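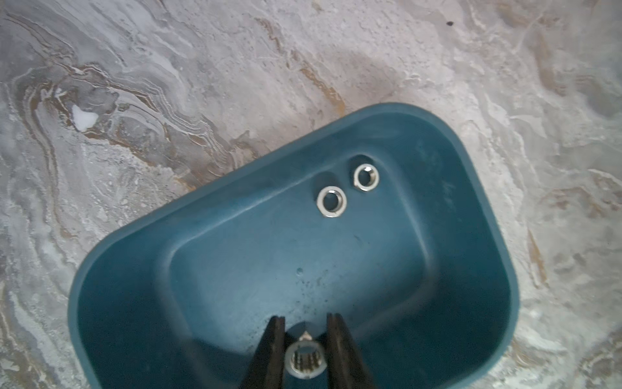 4. Preparing the Titari nail lamp and work area

Before first use, let the lamp stand unpacked at room temperature for 30 minutes. Gel polish, base coat and top coat should be at the same temperature as the lamp. Small metal parts, including the foot screws and the spare hex nuts, are easily lost during assembly. Put them in a shallow tray with a raised rim, like the teal one shown, and leave them there until step 6 is complete. The tray may be scuffed or spotted but must be free of acetone.

Setting up

1. Place the lamp on a level, hard surface at least 5 inches from the edge. Do not place it on a towel.
2. Fit the four feet. Tighten by hand only.
3. Slide the base plate in from the front until both sides click.
4. Connect the power supply to the rear socket, then to the wall outlet. Use only the supply marked Wotent 3552.
5. Press the timer button once. The display shows 60.
6. Place a hand inside with the fingers flat. The lamp lights without a further press. Remove the hand and the lamp goes out.

Note: If the lamp does not light in step 6, wipe the sensor window with a dry cloth and repeat from step 5.

Surface protection

Uncured gel and acetone can dull polished stone, lacquer and painted wood. Test any remover on a hidden spot and wait 6 minutes before working on that surface. Wipe up spills at once with a lint-free pad. Do not rub. 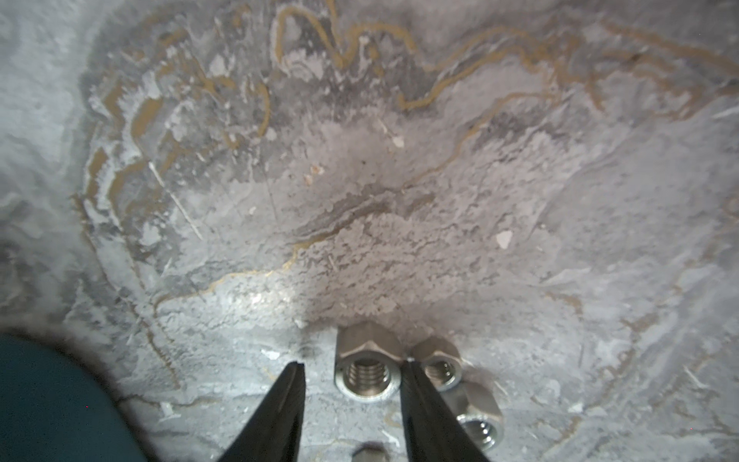 Fig. 4-2. Marble-patterned surface with gold veining.

Curing times

Kurisen base coat: 30 seconds.
Color coat, light shades: 60 seconds.
Color coat, dark shades and purples: 60 seconds, two thin layers.
Top coat: 60 seconds. Wipe off the sticky layer afterward.

Note: Times apply to thin layers. A thick layer wrinkles at the edges and stays soft underneath. Remove it and start again.

CAUTION: Do not look directly into the lamp. Stop if the skin feels hot, and do not use the lamp on broken skin or with medicines that raise sensitivity to light.

CAUTION: Keep gel off the skin. Clean the cuticle line with a wooden stick before each cure.

The lamp should be cleaned after every 500 cures or once a month, whichever comes first. See section 7. For replacement feet or base plates, write to Fadime Eren, Tokgöz parts desk, and give the number on the underside of the lamp.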